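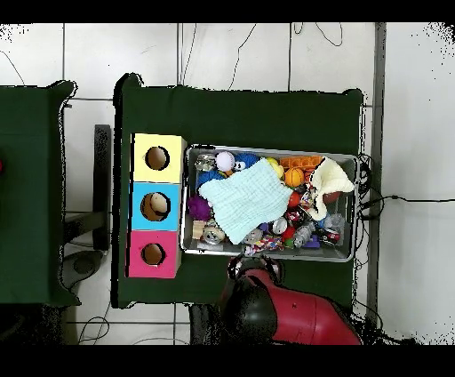
Posted by: Flusetti Collections Support

Category: Catalog & Online Viewing > Image Display

Issue: thangka paintings and bronze sculpture show wrong dimensions and swapped detail views in the online viewing room

Status: resolved, monitoring

Reported by the Cuypers sale team in December, during preview week for the Himalayan and Indian art sale. Clients opening a lot page saw the correct main photograph, but the detail views belonged to a different lot. On 19 lots the printed dimensions were also wrong. A gilt bronze Tara was listed at the height of a large cloth painting, and a painted mandala was listed with a depth measurement.

Environment: Flavwood catalog database, current release. Viewing room front end supplied by Grirkik. Sale contains 68 lots. Image store holds 3,276 files, including all earlier sales in the same category.

Log

9:10 a.m. Reproduced on lots 12 and 41. The error shows in two browsers and on a phone, so local cache is ruled out. The print catalog proof is correct for both lots.

9:35 a.m. Compared the Flavwood record for lot 12 with the page. Record is correct: distemper on cloth, height before width, no depth. The page pulls height, width and depth from the record for lot 13, a seated bronze figure. Lot 41 behaves the same way with lot 42.

10:05 a.m. Asked Cuypers whether lots had been renumbered. Confirmed. One manuscript cover was withdrawn before the preview opened and the lots behind it moved up by one. Renumbering was done in Flavwood with the standard tool.

10:20 a.m. Rebuilt the viewing room index. No change. The main photograph is matched by inventory number and is unaffected by renumbering. Detail views and dimensions are matched by lot number, and the front end was still reading the old lot list.

10:50 a.m. Forced a full export from Flavwood. Export finished without errors, but the file was the same size as the previous one. Opened it and found the old lot order. The export job reads from a saved snapshot and the snapshot predates the withdrawal.

11:15 a.m. Deleted the snapshot and ran the export again. New file has the correct order. Import on the Grirkik side rejected 12 records with "duplicate key – lot".

11:40 a.m. Cause of the rejection: pairs and sets. A pair of painted covers or a set of ritual implements sits in Flavwood as one lot with two or more inventory numbers. The old import had stored each part with its own lot key. Cleared the keys for this sale only and left past sales alone.

12:25 p.m. Import clean. Dimensions correct on all lots. Detail views correct on all except the two architectural mandala models, where the views from above were still missing.

1:05 p.m. File names for those views contained an accented character in the deity name. Renamed the files with inventory number and view number, linked them again by hand. Views now load.

1:30 p.m. Cuypers checked every lot page against the print proof and accepted the fix.

Workaround if this occurs again before the patch

1. Finish all renumbering in Flavwood.
2. Delete the export snapshot under Sale > Output > Saved.
3. Run a full export. Do not use "changed records only" – it reads the snapshot.
4. Clear lot keys for the open sale, then import.
5. Check one painting, one bronze and one multi-part lot before reopening the page to clients.

Open items

Change request filed with Grirkik to match all views by inventory number. No release date given.

Condition reports downloaded before the fix carry the wrong dimensions in the header. The text of the reports is correct. Cuypers will send new copies to registered bidders.

Ticket stays open until the sale closes.

Comments (2) | Shares (0)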